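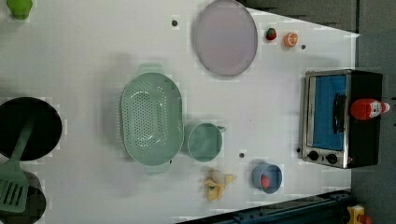 # Kitis Statements Corpus

Public statements on the Kitis ceasefire talks, collected from the press pages of the parties, the mediators and the humanitarian groups. The corpus has 824 statements in 2 languages. Every statement is one plain text file, and its metadata is one row in `statements.csv`.

We started the collection in June, when the Rurkis delegation moved its press page to a new address and many older statements could no longer be opened. Where the original was lost, we used the copy which was sent to journalists by email.
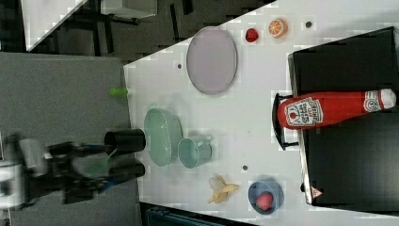

*Maintained by Bushra Memon and Hartmut Albers. Last revised 17 November 2022.*

## Fields

| Field | Meaning |
|---|---|
| `id` | Number of the statement, never used again if a file is removed |
| `issuer` | Body that published the statement |
| `speaker_role` | Office of the speaker, such as "deputy minister" |
| `issued` | Date printed on the statement |
| `lang` | Language of the text |
| `source` | `web` or `email` |
| `topic` | One label from `topics.txt` |

The date in `issued` can be earlier than the date of publishing. Please do not use it to decide who answered whom first.

## Labelling

Topic labels were given by hand. Both of us labelled the same 300 statements, then we compared the results and rewrote the guide before labelling the rest. The most difficult pair was `aid_access` and `civilian_protection`, and for many statements either label could be defended. We kept only one label per file, and we are not fully happy with this decision. 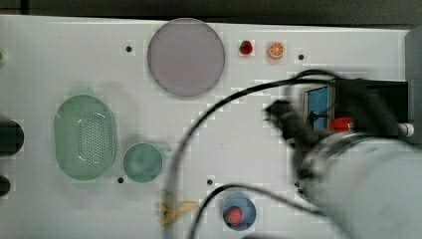

The label `prisoners` also covers missing persons. In the earlier version these were separate, but the Stirkasov office always speaks of them together, and splitting its paragraphs gave strange results.

## Known problems

- The Þorgeirsson mission is written in three spellings in the raw texts. We normalised the `issuer` field but left the texts as they were published.
- 360 files have no `speaker_role`, mostly short notices without a named speaker.
- Translations are by the issuers themselves. Some are shorter than the original, and a strong word is sometimes made softer.
- Statements given only on radio or television are not included.

## Use

The corpus is meant for study of diplomatic language. It is not a record of what happened on the ground, and a claim in a statement has not been checked by us.

Corrections are welcome as an issue. Please give the `id` and the line.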